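Door and visitor check, Stendlow office, March

I did this one myself after the fake meter inspector got into the Delance building and walked off with 3,000 in "overdue fees." Same list as last time, plus my grumbling.

- [x] **Front desk asks for ID.** Yes, and she held on to mine long enough to read it. Lovely!
- [ ] **ID checked by phone.** Nope. The number she called was the one printed on my card. Please use the list taped inside the drawer.
- [x] **Visitor log filled in.** Mostly (two sign-outs missing, both from Sakalauskas deliveries).
- [ ] **Badges returned.** Badge 204 is still out. Urmas Jõgi is chasing it.
- [x] **No cash fees at the door.** Everybody knew this one, even the new temp.
- [ ] **Petty cash under 100.** There was 400 in the tin. Bank it, please!
- [ ] **Scam call poster up.** Fudomen sent the old version, so I've asked again.

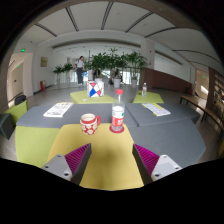
Break areas are my soft spot, I admit, and they're where a fake official gets comfortable. Someone with a clipboard and a nice jacket sits down and starts chatting, and pretty soon people are telling him who signs the checks. A red-and-white mug and a bottle of water on a yellow table, that's all the welcome it takes, so keep visitors up front until the call back is done. I'll recheck the open boxes next month.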